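Support > Tickets > Environmental logging > Sensor dropouts
Print this ticket | E-mail this ticket

Subject: Lostulo humidity loggers lose readings every afternoon
Opened by: Anisa Menon
Assigned to: Ivar Lindholm
Status: Resolved, monitoring

Problem as reported
Two of the humidity loggers stop reporting to the gateway shortly after 1 p.m. and come back before 5 p.m. The remaining units on the same gateway are unaffected. Battery level on both is 75 percent. Firmware is current. The gap shows on the dashboard as a flat line, and the low-humidity alarm does not fire during it.

Lindholm, first reply
Please pull the internal memory from both units over the cable and compare it with the dashboard export. If the stored values are complete, the sensor is fine and the fault is in the radio link or the gateway.

Menon
Done. Stored values are complete on both. Nothing missing, timestamps in order. Moving one logger next to the gateway cured it for that unit — no gap that afternoon.

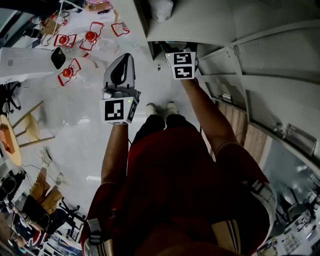 Radio link, then. The loggers transmit at low power and the signal margin is small to begin with, so placement matters more than distance. Sheet metal is the usual culprit. A white metal cabinet like the one in the attachment will pass some signal through an open shelf slot and very little through its sides, so a logger should never sit deep on a shelf in one. Please mount both units on the outside of whatever they are in now, antenna end up, and send me the signal log for one full afternoon.

Menon
Both moved to the outside. Signal is better in the morning, but the afternoon gap is still there on the second unit. Henk Groen noticed that the gap starts when the dehumidifier in the corridor switches to its high setting. That unit is a Coppens, on a timer.

Lindholm
Please run the dehumidifier on high in the morning for an hour and note whether the gap moves with it.

Menon
It does. Readings stopped 4 minutes after it started and resumed when it was switched off. The gateway is plugged into the same power strip. 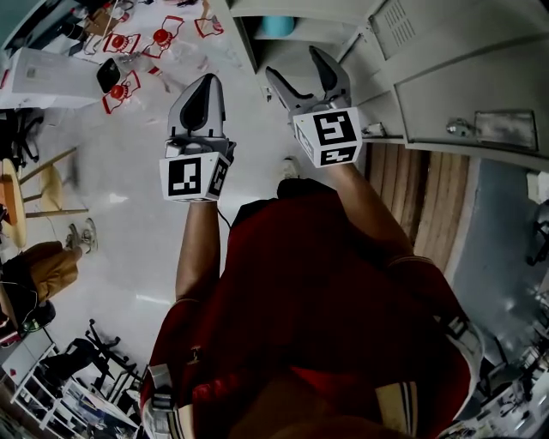

Attachment 2: pale floor, viewed from directly above.

Lindholm
Cause is most likely electrical noise on the strip reaching the gateway's power adapter. Put the gateway on a separate outlet on another wall. In the gateway settings, change the retry interval from the default to 700 ms and restart it. Leave the alarm set to "notify on missing data" so a gap can't go by unseen again.

Menon
Gateway moved, interval changed, restarted. No gaps on either unit with the dehumidifier on high. The missing afternoons in May have been filled in from internal memory — Godelieve Segers needs them for the quarterly export.

Lindholm
Keeping this open for 2 weeks. If it comes back, attach the gateway log in plain text and give the time the dehumidifier started.

This site uses cookies to keep you signed in and to remember your ticket filters. Accept | Settings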